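4.2 The kitchen task pack

When we first opened the Stollent evaluation kit, the part that interested us most was the kitchen task pack, which Drurkton sells as an add-on to the base simulator. It comes with 36 household tasks and a scoring script, and the maker suggests that a small lab can have a first policy running against it in an afternoon. Ours took two afternoons, and we were happy with that, as much of the second one went into reading the documentation (it is friendly, but it does wander). We ran every task with the same arm and the same two-finger gripper, with 256 trials per task, and we left all physics settings as they were shipped.

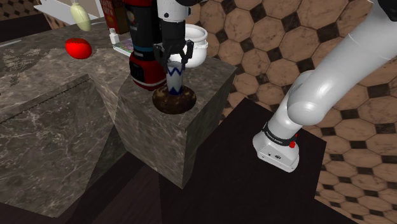

Figure 7. Pick-and-place task from the kitchen pack, rendered in simulation.

Grasp scoring in the kit is done in two parts, and it took us a while to warm to the idea. The first part asks whether the fingers have closed on the right object, and the second asks whether that object reaches its goal without tipping over or dropping. Many older kits, including the Mets suite we used in our earlier work, fold both parts into a single pass or fail, and you are left guessing where things went wrong. Small upright objects are where the split really earns its keep. In Figure 7 the gripper holds the vase by its upper portion while the vase stands on a round coaster, and a grasp that high can score perfectly well on the first part and still do badly on the second once the arm begins to move. With the split score we could see this happening in our logs right away, and we spent our tuning time on the lift, where it was needed.

We do have a few complaints. Resetting between trials is slow, nearly 7 seconds on our machine, and over a full run that adds up to a good deal of waiting. The object names in the log files don't always match the names in the task files, so we ended up writing a small lookup table of our own, which we are glad to share with anyone who asks. We would also have liked more control over friction, a point we come back to in Section 5, where we compare these results with the ones from the Ekumley arm.

Related articles
Split scoring for tabletop grasping: a second look
Reset times in household simulators
The Mets suite, revisited
Friction settings and simulated lifts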